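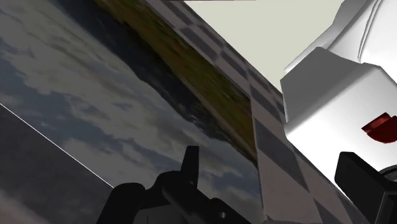 Home | News | Projects | Get involved | Contact

3 min read

Cuvthorpe opens its sky diary to everyone

2022-03-09

A village project that began with one retired bus driver writing down the weather each morning is opening its doors, its notebooks and its rather lovely collection of cloud sketches to the public this month.

The Cuvthorpe Sky Diary is a daily record of the weather over the village and the fields on its eastern side, kept by people who live there. It now fills 400 handwritten pages, and every one of them has been scanned and put online, free to read, with the original spelling and the tea stains left alone. The notebooks themselves go on show in the old reading room on Mill Lane, where visitors can turn the pages and add an entry of their own.

Malcolm Ackroyd started the diary after he stopped work and found he was still waking up at ten to five. "I'd spent years looking at the sky through a windscreen and I never knew the names of anything up there," he said. "So I got a library book out and sat on the back step. The first entry just says 'grey, bit of wind'. They do get better!"

They certainly do. Later pages talk about mackerel skies, mares' tails, a fog that sat in the bottom of the valley with the church tower poking out of it, and one hailstorm that gets a page and a half to itself. Neighbours began leaving notes through Malcolm's door with things he had missed, and before long there was a rota.

Mamta Agarwal joined in the second year and keeps the evening entries. She has also drawn most of the sketches, in soft pencil with a little white chalk, and will be showing beginners how it's done. "Clouds are a wonderful thing to learn to draw because they won't wait for you," she said. "You get a few minutes and then it's a different cloud. People stop worrying about getting it right and just get on with it, and the drawings are so much livelier for that."

The online diary was put together by Hagos Gashaw and Shewit Birhane, who spent their winter evenings scanning, typing up and arguing over Malcolm's handwriting. There are 3,000 entries in all, and readers can search them by month, by wind direction or by any word they like. "Snow" is a good one to try. So is "washing", as a surprising number of the entries are really about whether to hang it out.

"My favourite bit is when two people have written up the same day and they don't agree," said Shewit. "One of them says it was a glorious afternoon and the other one was up at the top field and got soaked. We've kept both, of course. The weather really is different up there."

Schools are very welcome. Nahom Wolde has put together a pack for younger classes, with a cloud chart to colour in, a simple rain gauge to make from a plastic bottle and a blank diary page for every day of a fortnight. He has tried it all out with his own pupils, who have asked to keep going with their rain gauge and have given it a name (Gerald).

The reading room will also have a table of older weather books on loan from Adow, the second-hand bookshop on the square. Please do handle them. Several have notes in the margins from people who plainly liked to argue with the forecast, and these are well worth a look.

Two walks will set out from the reading room during the month, both led by Malcolm and both on the field path towards the beck. They go at a gentle pace with plenty of stopping to look up. The path is muddy at the second gate, so boots are a good idea, and dogs on leads are welcome. The walks will go ahead whatever the weather is doing, and walkers who fancy it can write up the day's entry over a hot drink afterwards.

Entry to the reading room is free, and so are the walks. There is a ramp at the side door and large-print copies of some of the best entries are kept on the desk.

Anyone who has old weather notes, farm diaries or photographs of Cuvthorpe skies is warmly invited to bring them along. Hagos will be at the scanner most afternoons and can usually hand things back the same day.

For interviews, copies of the sketches or the schools pack, please ask for Shewit Birhane at the Cuvthorpe reading room, Mill Lane.

ENDS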